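Handheld gripper demos - does the 70 percent hold up?

jarkby_fan
Has anyone read the Clanix write-up? 776 demos with handheld grippers, no robot in the loop, then 70 percent success on the arm. Sounds great to me.

tolerance_stack
I'm not sold. 70 percent over 20 trials is 14 good runs. Tracking off cube markers is fine until a wrist turns and the faces go out of view. 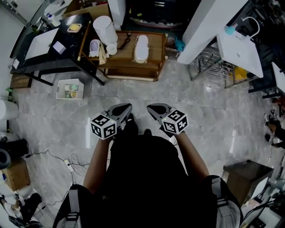
And they never say how many demos got tossed for lost tracking.

ytillman
Disagree on the markers, two visible faces is plenty. The trial count is thin, though. I'd want 50.

tolerance_stack
50 in a different room, then we can talk.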